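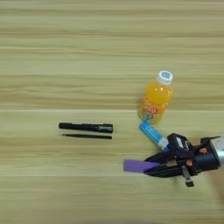 When the Gripper Closes on the Wrong Object: Clearing a Workbench Safely

Workshop Tips, Valtdale Shared Workshop

The following guidance applies to all members who use the bench arm for sorting and tidying small items. It was revised in January after a fault in which the arm closed on an open marker, dragged it across the bench and then pushed a drink bottle over the edge. No injury resulted. The bench required cleaning, and the gripper was out of service until its finger pads had been replaced.

What went wrong

The arm had been set to collect erasers and foam blocks and place them in a tray. Its closing force had been left at the setting used for heavier stock. The first block was gripped at one end, twisted, and slipped free. The arm did not register the loss. It continued to the tray, opened, returned, and closed again at the same place, where the marker had since rolled.

Hiwot Jemal, who was supervising the bench, pressed the stop control on the tablet. The tablet had gone to sleep. By the time she reached the red button on the wall, the bottle had already fallen. The report prepared by Kedir Gashaw found two causes: a grip check that had been switched off during an earlier test, and items on the bench that had no part in the task.

Before the arm is switched on

Remove all drinks. A screw cap is no protection against a fall, and a small bottle standing within reach of the gripper is easily tipped. Orange drink leaves a sticky film that works its way into finger joints and is slow to clean out.

Cap every marker. A pen body lying beside its cap is to be treated as an open pen. Fit the cap until it clicks, then place the pen in the rack. Pens left loose on a smooth tabletop will roll when the arm brushes against them.

Separate items that lean on one another. A glue stick or similar tube propped against a bottle will move as soon as its neighbor is touched. Lay tubes flat and well apart from the item to be picked up.

Turn on the grip check. It is found under Settings, then Hand, and must read ON. Members who switch it off for a test are required to switch it back before leaving the bench and to sign the sheet.

Set the closing force to 3 for foam, erasers and sponges. The highest permitted setting for any item on this bench is 5. Settings above that are reserved for the Kvaran clamp and are not to be used with the fingers.

While the arm is working

Remain within reach of the red button. The tablet control is a convenience and does not replace it.

Keep hands off the tabletop. If an item has shifted, stop the arm first and then move the item. Reaching past the fingers to straighten a block is the most common cause of pinched skin recorded in our log.

Watch where the fingers meet the block. A flat block should be held near the middle of its length. If it is held by one end, stop the arm, reset the block and begin again.

If an item slips or jams

1. Press the red button.

2. Wait until the arm has stopped completely and the lamp is steady.

3. Use the release lever to open the fingers. Do not pull the item out, as torn foam lodges behind the pads.

4. Check both pads for ink, glue or crumbs. Wipe them with a damp cloth and then a dry one.

5. Enter the event in the log, even where nothing was damaged.

Cleaning up after a spill

Switch off power at the wall before wiping anything. Blot the liquid with paper towels, working from the outside of the puddle inward, and follow with a cloth wrung out in warm water. On a wooden top, wipe along the grain and dry at once. Marker ink on sealed wood usually lifts with a little rubbing alcohol on a cotton pad. Test a hidden spot first.

Liquid that has reached the gripper housing must be reported to Innes Buchanan. Members are not to remove the fasteners themselves. The arm stays off until he has inspected it and removed the tag.

Routine care

Finger pads are inspected every 40 hours of use and replaced after 1000, or sooner if they have become shiny. Spare pads are kept in the drawer marked Levovton. The older Zulness pads are thicker and do not fit this hand, although the packets look much the same.

Questions about force settings should be directed to Eldana Demissie at the front desk. The log is kept on the hook beside the wall switch.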